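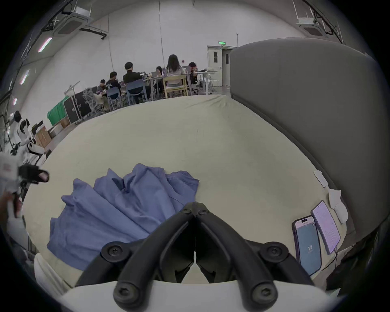
Folding with the Lerkum hand tool is the first job every new club member gets to try, and it's a great one! You need a padded surface and one shirt. A crumpled one like the blue shirt on the left is perfect - leave the folds in and bring the two black fingers in from above.

1. Squeeze and release the fingers 9 times.
2. Find the neckline and grip the fabric beside it.
3. Lift slowly, then lay the shirt flat.

Note: Keep each try under 45 seconds.

Caution: Check the finger screws before Saturday practice. Ask Domnica Bratu for spares.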